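Hotthorpe Community Rooms
Drinks and refreshments checklist, Drandden Room 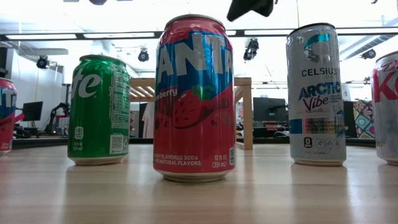
Canned drinks on the table, including Sprite, Fanta Strawberry and Celsius Arctic Vibe.

Inspected by: Thomas Bianchini
Countersigned: Darcy MacLeod
Date: Sep 28, 2022
Sheet no.: 2735
Rating: S = satisfactory, A = action needed, N/A = not applicable

1. Stock condition

1.1 Cans free of dents at the seam and rim - S
Each can handled and turned before rating. One Sprite from the lower shelf of the store was creased just under the rim and has been withdrawn.

1.2 No bulging, leaking or sticky residue - S
Base of every can wiped with white paper. No marks.

1.3 Best-before dates legible and in date - A
Dates read from the base. 2 cans in the store had smudged print and could not be confirmed. Set aside, not to be served.

1.4 Oldest stock at the front - A
New delivery from Kutell had been placed in front of the previous one. Rotated during the inspection. Second time this has been recorded.

2. Labelling and information

2.1 Ingredients and nutrition panel readable on each product - S
Imported cans are marked 12 FL OZ (355 mL). The price list still gives 330 ml for all soft drinks and should be corrected.

2.2 Energy drinks identified to users - A
Celsius is listed under "soft drinks" on the price list. Move to a separate line with a caffeine notice. Applies also to any later flavours.

2.3 Allergen folder present and current - S
Folder is on the hook by the hatch. Page for Tiêu snack packs added this month.

3. Table and serving area

3.1 Table stable, no rocking under load - S
Leg bolts checked by hand. One quarter turn needed on the rear left.

3.2 Surface clean, no splinters or lifting finish - S
Wooden top in fair order. Use a damp cloth only - the spray cleaner leaves a film and should go back to the cleaning cupboard.

3.3 Cans set back from the table edge - S

3.4 Lighting adequate to read labels - S
Ceiling lights all working.

4. Storage

4.1 Store locked when not in use - S

4.2 Stacks no more than 3 trays high - A
One stack of four found behind the door. Reduced.

4.3 Stock held off the floor - S

4.4 Fridge at 5 degrees or below - N/A
Fridge switched off for defrosting. Take a reading before next use and enter it on the door sheet.

5. Waste

5.1 Can recycling bin present, lined and labelled - A
Bin present and lined. Label missing.

5.2 Bin emptied after last booking - S

Actions
1.3 Return unconfirmed cans to supplier - T. Bianchini
1.4 Rotation notice on store door - D. MacLeod
2.1 and 2.2 Reprint price list - D. MacLeod
4.2 Mark maximum height on wall with tape - T. Bianchini
5.1 Replace bin label - T. Bianchini

All actions to be closed before the next booking of the room.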